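Ticket 2558: Greifervergleich Kabelhandhabung, Pakon gegen Lornell
Status: in Bearbeitung
Komponente: Endeffektor / Handgelenkkamera
Projekt: Vestimmont, Demontagezelle

Problembeschreibung

Mit dem Pakon-Greifer bricht der Griff nach SATA-Steckern in offenen PC-Gehäusen wiederholt ab. Die Steuerung meldet »Grip lost«, obwohl der Motorstrom im Sollbereich liegt. Mit dem Lornell tritt der Fehler am selben Arm nicht auf, dafür kollidiert dessen breiteres Gehäuse mit dem Laufwerkskäfig.

Umgebung

Arm und Controller unverändert, Controller-Firmware 2.2. Kameratreiber von Falcão, Bildrate fest. Beide Greifer laufen mit derselben Handgelenkkamera und werden nach jedem Wechsel neu kalibriert.

Verlauf

1. Greifkraft in zwei Stufen erhöht. Keine Änderung, Abbruch weiterhin beim Anheben.

2. Kabelführung als Ursache geprüft. Ein hellblauer SATA-Stecker liegt frei neben dem orange-schwarzen SATA-Stromstecker, darüber verläuft das dicke schwarze Kabelbündel quer durch das Gehäuse. Die Segmentierung fasst beide Stecker zeitweise zu einem Objekt zusammen, der Greifpunkt landet dann dazwischen. 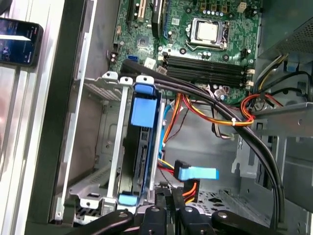 3. Segmentierung auf Farbkanal umgestellt, Schwellwert für Hellblau separat gesetzt. Greifpunkt jetzt stabil auf dem Datenstecker. Von den anschließenden Versuchen waren rund 59 Prozent erfolgreich — besser als vorher, für die Abnahme zu wenig.

4. Fingerspitzen des Pakon vermessen. Spiel am linken Finger über Toleranz, Schrauben nachgezogen. Wiederholung der Testreihe steht aus.

5. Lornell mit steilerem Anfahrwinkel getestet. Käfig wird frei passiert, aber die Kamera verliert den Stecker kurz vor Kontakt aus dem Blickfeld.

Nächste Schritte

Testreihe mit nachgezogenen Fingern fahren, gleiche Startpose wie in Schritt 3. Für den Lornell Kamerahalter mit anderer Neigung anfragen. Ticket bleibt offen.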